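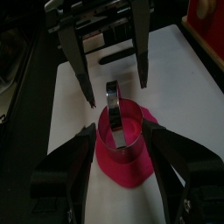

Bevbridge Domestic Collections Group - Tableware and Small Plastics Section

From: Dezső Fekete
To: tableware list
Date: 27/09/2021
Subject: Re: Pink cup with tall handle - term, material fields, cleaning

Géza, replies to your points below, in your order. I have left your text in so that the Dornow people, who joined the list after your message went out, can follow.

Géza Farkas wrote:
> I am working through the plastics shelves and have reached the
> magenta-pink cup with the flared foot. I can't make it fit the
> form. The old card says "cup, pink" and nothing else.
>
> 1. Is it a cup, a cup on a stand, or a basket? The handle makes me
> think of a basket, but the body is a cup and it stands like one.
>
> 2. Material. The body is plastic. The rim band looks like chrome.
> Do I enter metal for the band? The handle is a separate question.
>
> 3. Can I wash it? The cards in the next box say 15 minutes in warm
> water with a little dish soap, which I assume was meant for plain
> plastic.
>
> 4. Storage. The handle is too tall for the trays we have. Vincze
> offered us deeper ones in March and I don't think anyone answered.
>
> I would like to close this shelf before I start on the lids.
>
> Géza

1. Term. Enter "cup" in the object name field and put the rest in the description. We went through this with the Trollora pieces and agreed that the body decides the name. A handle over the top does not turn a cup into a basket, and "basket" in our file means something with an open or woven wall. Anyone who searches for baskets and gets a solid pink cup will report it as an error, and they will be right.

For the description field I suggest:

Cup, magenta-pink plastic, upright, on a wide flared foot in pink. Shiny chrome-colored band around the upper rim. Tall metallic handle rising from the band, arching over and running down into the interior as a narrow vertical loop.

Please keep the last clause. It is the feature that will separate this cup from others of the same color. The usual wording, "arched handle," suggests a handle fixed at two opposite points on the rim, and a reader would picture the wrong thing.

On the foot: I would write "foot" and leave "saucer" out unless you find that it lifts off. Try it with one hand on the cup wall and the other on the outer edge of the foot, and don't pull by the handle. If it does come off, record two parts under one number with suffixes a and b. If it stays put under light pressure, stop there and enter "foot, separability not determined." That is a permitted value. It is at the bottom of the drop-down, under the blank line, where most people miss it.

2. Material. Your question about the band is the difficult one. Bright plating over plastic and a thin metal strip look the same from above, and a photograph will not settle it. The order I use:

Look at the lower edge of the band with a hand lens. A strip normally has an edge you can see, and often a seam where the ends meet. Plating tends to follow the molding without a step.

Touch the band and the body with the back of a finger after the piece has been in the store overnight. Metal will feel colder. This is weak evidence on a band that thin, so note it and don't rely on it.

Use a small magnet wrapped in tissue. If it pulls, enter "metal, ferrous." If it does not pull, you have learned very little, as both plated plastic and several common metals will ignore it.

If you are still unsure, enter "chrome-colored finish, substrate unknown." Do not enter "chrome." We have 3,447 records in the main file and 340 of them carry that word in the material field, more than half with no test noted. I have been correcting them in batches and would like the number to go down.

Treat the handle as its own component and run the same checks on it. It need not be the same material as the band just because the two match in color. While you have the lens out, look at the point where handle and band meet and write down how they are joined - folded, riveted, glued, molded in one - or that you couldn't tell.

3. Cleaning. Don't soak it. You are right that the soap and water instruction was written for one-piece plastic. On a cup with a bright band, water can get in behind the band and at the handle joint, and it is slow to come out again. Wipe the outside and the top of the foot with a barely damp cloth, then dry at once with a second cloth. For the bottom of the interior use a cotton swab and work around the loop, keeping your fingers off the bright surfaces. Nitrile gloves will do. No metal polish on the band or the handle, whatever they prove to be made of. If it is plating, the polish will take it off.

Record the cleaning even if it comes to one pass with a dry cloth.

4. Storage. I found the Vincze message and have answered it. The deeper trays are still available and I asked for 3. Until they arrive, stand the cup upright on the open shelf at the back, on a sheet of white foam, with clear space above the handle. Do not lay it on its side to get it under the shelf above. The wide foot would hold it at an angle and leave the rim band carrying the load.

When you move it, one hand goes under the foot and one around the body. The handle is not for lifting. Put that in the handling note in those words, please, as the next person will see a tall handle and use it.

One more thing on measuring. Height is taken twice on pieces of this type: table to top of rim band, then table to top of handle. The form has one box. Enter the overall height there and put the rim height in the note, with "rim" spelled out. Diameter is taken across the foot, at the widest point, and the mouth goes in the note as well.

For the lids, start with the box marked Dornow. Their numbering overlaps ours and I want to see the duplicates before anything is entered.

Dezső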